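3rd August

I came home late again, so I write this in the kitchen with my shoes still on. Today the arm ran through the morning shift at Luveck and I stood beside it with my list, as a student. In January I still did this work by hand, 30 trays before lunch. Now I read numbers on a screen and walk over when it stops. It stopped 13 times.

My wrist does not hurt any more – this I must write, to be fair. But the morning is long when the hands have nothing to do. We talk less at the bench too.

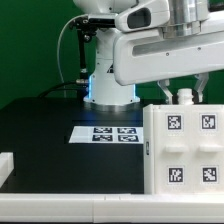 The arm at our bench, with the small white piece between its fingers.

After lunch they told us that two of us will go to the Althorpe building for training, 22 days. I put my name on the paper. I am not sure if I want it, or if I only fear to stay behind. The course is in English and I must learn again the words for the safety part.

Tomorrow early shift. I have to buy bread and call my sister before she sleeps.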